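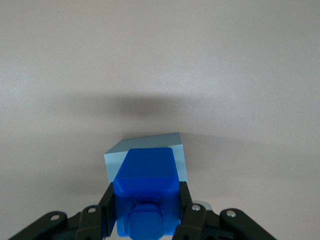
Slide 1: The night the block got loose
Good afternoon, and thank you for staying on after lunch. Say hello to Lorna Menzies if she made it in, she sat through most of what follows. Mention that I work at Henden with Gavin Halliday and Lâm Đào, and that the talk is about one fault, which we logged as number 2089 and then argued over for most of March.

Slide 2: What we were running
Keep this short, people know pick and place! One arm takes hold of a bright blue plastic block, carries it over to a pale blue cube, and sets it down. We were going for 100 cycles without a hand on the controls. We got through 83 of them, and I remember (tell the tea story if there's time) that we had more or less stopped watching.

Slide 3: What went wrong
On the next cycle the fingers let go in mid-travel, and the block flew off the table and went past Lâm's shoulder. He was fine, and the block is a little thing, but he was standing well inside the line on the floor, and so was I. Pause here. I'd like people to think about where they stand in their own labs.
The controller never raised an alarm. The status lights stayed green the whole time, on both arms, and the software carried the empty gripper over to the cube and very carefully put down nothing at all.
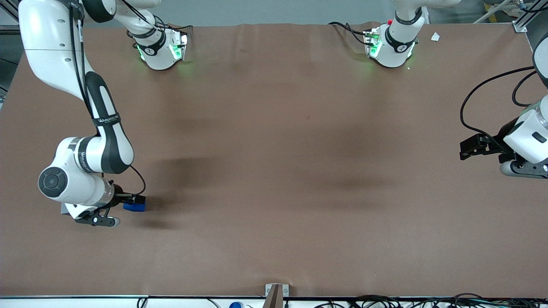
Both arms at the table, with the blue block in the gripper on the left and green lights on the bases.

Slide 4: How we found it
Gavin's first guess was slippery plastic, and mine was a worn finger pad, and we lost a good week between us on those two. Then Kirsty Gourlay came over from Stundale and asked to see the raw gripper log, bless her. Grip force dropped to zero for 44 milliseconds, came back, and by then the fingers had started to open. The power lead to the gripper had a tired connector that gave up at one particular wrist angle, and the gripper's habit on waking up was to open.
Show the log trace. Give it a moment, the drop is very narrow and people at the back will squint.

Slide 5: What we changed
New connector, and more slack in the cable at the wrist.
The gripper now holds its last position when power returns, and waits for a person.
The arm stops if the finger gap doesn't match the part it thinks it has.
Green now means only "powered" in our written procedure. Blair Jardine rewrote that page and has copies if anyone wants one.
And we stand behind the line, including me.

Questions
Someone will ask whether the second arm could have caught it. No, it was parked. If they ask about torque limits, pass that one to Gavin.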